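Procurement Diary, Handling Cell Program
Pirness Workshop, entry for February 19, 2024 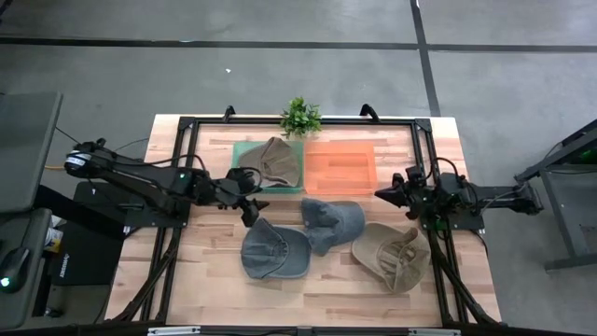

Morning: state of the bench

The cap sorting task remains the reference task for the budget request. It uses two trays, one green and one orange, set side by side at the back of the work area, with four caps to be placed between them. Mr. McPhee asked that we keep to soft goods for the whole of the planning period, on the grounds that the Dikum contract is for headwear and light garments and that any money spent on rigid parts would have to be defended separately. I agreed and have entered this in the record.

Caps are harder on equipment than the original plan allowed for. A cap that lies crown-up offers the fingers a clean edge at the brim. One that has been crumpled or turned over does not, and the arms have to be brought in low and at an angle. The 2023 request assumed a single type of finger for all work. I no longer consider that assumption safe, and the line for grippers has been reopened.

Quotations received

Two suppliers have now answered. Jillbridge offers replacement fingers in sets at $351 per set, with delivery in March if the order is placed before the end of this month. Bilgin has quoted for a full wrist assembly with fingers included, at $3000, and will not separate the two. Their letter is courteous on this point but leaves no room.

I have set the two offers next to each other in the planning sheet. The Bilgin assembly would require a new mounting plate on each arm and a change to the cable runs at the wrist, neither of which appears in their price. Mr. Akgül estimates a full working day per arm for the change. He would also want to repeat the calibration afterward, and he asked that his hours be shown as a cost, which was not done last year.

The Jillbridge fingers fit the present wrists without changes. Their weakness is wear. Mr. Akgül's notes from the autumn give a service life of almost 200 hours for the soft pads on a similar set before grip became unreliable on cotton twill. At our planned rate of use we would need 6 sets to reach the close of the budget year.

Meeting with Mr. Akgül and Mr. McPhee

We met before lunch. Mr. McPhee's position is that the office should not commit to the larger purchase until the Dikum order is signed. Mr. Akgül's position is that the larger purchase is the only one that answers the problem of folded fabric, and that we shall end up buying it in any case. Both views are reasonable, and I have recorded them without preference.

It was agreed to place the following before the finance office:

Six sets of Jillbridge fingers, to be drawn in two deliveries.
One Bilgin assembly, listed as a deferred item, with the mounting plate and labor shown on their own lines.
No new arms in this budget year.
No second table. The present one, with its frame, is sufficient for the task as written.

Mr. McPhee asked whether the trays should be replaced with deeper ones. The tan cap takes up most of the green tray by itself, and he doubts that a shallow tray will hold two or more without one sliding over the rim. Deeper trays are a minor expense and can be met from consumables. Mr. Akgül objected that a higher wall would force a different approach path for the arms and asked for time to test one before any are ordered. The question is left open.

Afternoon: matters carried forward

The spare cable order was not included in the request last year and had to be paid from the repair fund in two parts. I have given it a line of its own. The same applies to table clamps and to floor tape, both small amounts, but the auditor remarked on them and I would prefer not to have the remark repeated.

I wrote to Jillbridge to ask whether the quoted price holds if the second delivery falls in the new budget year. I also asked for the pad material to be stated in writing, as their sheet gives only a part number. To Bilgin I wrote that their offer is under review and asked how long it remains valid.

The stock of test caps should be increased. Mr. Akgül would like children's sizes and at least one with a stiff front panel. Dikum may be willing to supply returned goods at no charge, and Mr. McPhee will raise it with them when he next calls.

Draft request to be typed and sent to Mr. McPhee for signature tomorrow.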